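Microscope club news: the diatom slides are back from Galtulley

I'd more or less given up on seeing the Devadiga slides again, so imagine my face on Sunday when Sharada Kaimal walked into the meeting with the whole lot in two shoeboxes. All 1,116 of them! They went off to Galtulley for cleaning and relabeling so long ago that I had to look up who signed for them (me, as it happens).

For newer members, these are the river and pond diatoms old Mr. Devadiga mounted over most of his working life. A lot of the labels had gone brown and a fair number of the coverslips had that milky creep around the rim where the sealant gives up. Sharada says 11 were past saving and have been left as they were. The rest have fresh rings and new labels, with the old label text copied word for word, spelling mistakes and all, which I'm very happy about.

I put a few under my own scope that evening and didn't get to bed until far too late. The Pleurosigma are lovely. With the 40X and a bit of oblique light the striae snap right out, and I ran a stack of 30-odd frames on one of them just to see. The Surirella gave me more trouble - there's a saddle shape to the big ones and my stacking software kept leaving a halo along the keel. Smaller steps helped. If anybody has a better trick, please tell me, I'm all ears.

Gopinath Salian has started photographing the set for the club's online catalog, which we're calling Bilum. He's doing every slide at low power first and then picking out one good valve from each for a proper stack. So far he has 2,274 pictures up, and he'd like it known that he is not going to answer questions about nomenclature until he's through the first box.
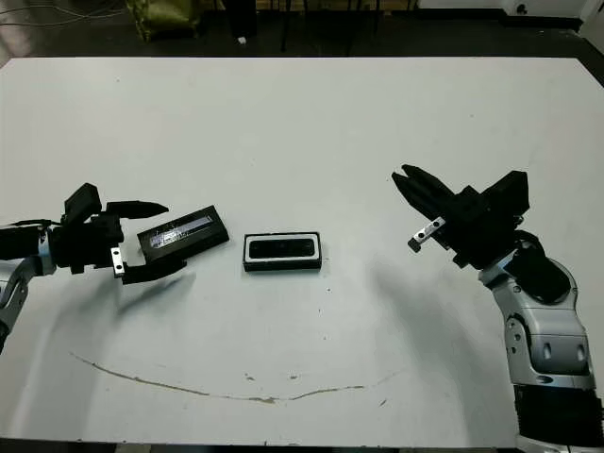 He would love some help, though, mostly with cropping and with matching the locality names to a modern map. Half the ponds seem to have been renamed or drained. You don't need a fancy camera or even a microscope for that part, just some patience and a decent screen.

We've also set the limit for borrowing at three slides at a time, back by the next meeting. Please keep them flat, and please, no immersion oil on the newly ringed ones until August. Sharada wants the sealant left alone to harden and I'm not going to be the one who argues with her.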